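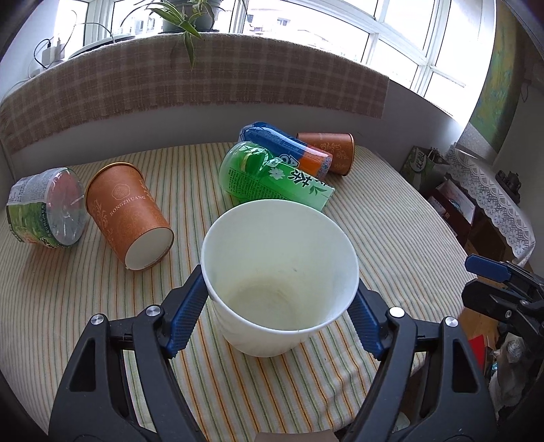
Housekeeping Skills, Unit 4: Clearing a Table
Instructor: Annick Gauthier, Room 277

Start with the cups. Empty any liquid into the sink, then stack paper cups by size. A cup with a dried ring in the bottom goes in the trash, as do cups with a coated lining – our hauler does not take them.

Plastic bottles come next. Drain them, put the caps back on and place them in the recycling bin. Labels can stay on.

Fold the tablecloth toward the middle and shake it outdoors. Wipe the table and the windowsill last. Move potted plants before wiping.

Reading for next time: Bednarek, chapter on table linens.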